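I keep getting into the same friendly fight with Dilani Patwary over what counts as good training data for robot hands. She likes it clean: one gripper type, one bare table, one object, repeat until everybody's wrist hurts. And sure, the curves look lovely! Her Stiswood runs went from 40 percent to 52 on the packing task in July, and I brought cookies.

Then Zubaida Tarar took the same policy over to an ordinary apartment and it fell flat on its face. Packing a box on somebody's patterned tablecloth was apparently a whole new sport.

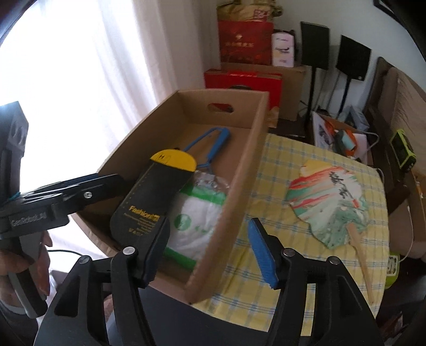

My case is for messy homes, and for using two handheld grippers while you're in them. I'd trade 2000 tidy demos for a far smaller pile collected where people live, with the curtains blowing out the light and the sofa crammed up beside the table. Think about what a policy has to sort out when a black package is lying partly over a crinkly clear plastic one, down in a cardboard box, with a thin looped blue tool at the far end (good luck getting that from a bare table). Even the checked cloth is doing useful work, if you ask me. The network can't lean on a plain background to find its edges.

Dilani says messy data hides your mistakes, and she has a point. When a run fails in a cluttered room, you can spend all afternoon guessing if it was the light, the grasp or the cloth. Meirion Gwilliam wants to mix the two and raise the home share a little each round, and I'd happily try that.

But if I had to pick one for our next 22 sessions, I'd pick living rooms, every time. We can clean up the analysis later. I don't know how you add the living room back in.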